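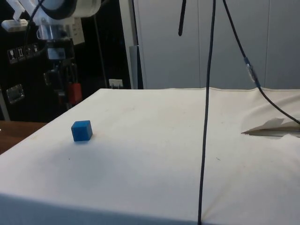

Attachment 1: blue cube on white cloth, left side of table

Ticket: Product photos rejected at upload, "file exceeds limit"
Product: Platum image library, hosted
Customer: Clorkance
Opened: 3 May 2021
Assigned to: Bhavana Fernandes
Priority: Normal
Status: Resolved

Reported problem
Uploads to the Flestholm catalog fail at the final step. The progress bar reaches the end, then the message "file exceeds limit" appears. The limit on this account is 60 MB. All of the rejected files are 40 MB or smaller. Uploads to the Kanaan catalog on the same account go through. Customer reports no failures before the April update.

Log

Entry 1
Asked for one rejected file and the browser version. Customer sent the original by file transfer. Original opens normally in two viewers. No damage found in the header.

Entry 2
Uploaded the original to a test catalog with default settings. Accepted. Uploaded it to a copy of the Flestholm catalog. Rejected with the same message. Browser and network ruled out.

Entry 3
Compared settings for the two catalogs. Kanaan has "Keep layers" off. Flestholm has it on. With the setting on, the server unpacks the file before checking its size, and the unpacked size is tested against the 60 MB limit. The release notes for April do not mention this change.

Entry 4
Turned "Keep layers" off in the test copy. Original accepted, preview generated, color profile kept. Turned it back on. Rejected again. Repeated once with the same result.

Entry 5
Customer needs layers kept for retouching, so switching the setting off is not acceptable to them. Raised the unpacked limit for the Flestholm catalog to 1000 MB. The upload limit stays at 60 MB. Change took effect after the nightly restart.

Entry 6
Customer ran the full batch again. Two files still failed. Both had a slash in the file name, added by their export script. Renamed by customer and accepted.

Resolution
Unpacked limit raised for one catalog. Defect filed with development: the error message should state which limit was exceeded and the size that was measured. File name check filed as a separate request, low priority.

Closed by B. Fernandes. Reply to this ticket to reopen it.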